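May 2024
Estrella Beltrán

Glaze adhesion, batch 11, second go. Maj-Britt is convinced the new Sillska frit fixes the crawling on the blue. I'm not there yet. Her April tiles came out of the Rustad kiln clean, but they were flat tiles, fired on the middle shelf, and anything looks good on the middle shelf.

Put 48 pieces through this time, half old recipe, half new. Held the same top temperature and slowed the cooling by 2 hours. Two of the new ones crawled at the foot. The Prarnard data sheet says that can't happen if the bisque is clean. I washed the bisque myself. 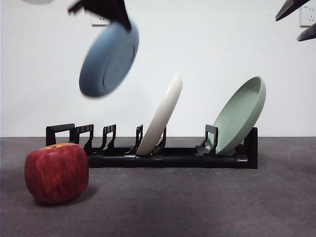 Crawling starts where the glaze goes on thick, so the flat tiles were never going to tell us much. I want the next lot done on real shapes. A plate with a thick rounded rim, like the dusty-blue one over the dish rack, gives the glaze a curve to pull away from, and then I'd believe a clean result. Sieve to 200 mesh again, and write the water down this time.

Not changing the recipe card until then.

Comments

Maj-Britt: Two feet out of the whole load and you call it a fail?

Estrella: I call it not a pass.

Wamau bench: Was the colour the same top to bottom shelf? Ours went grey.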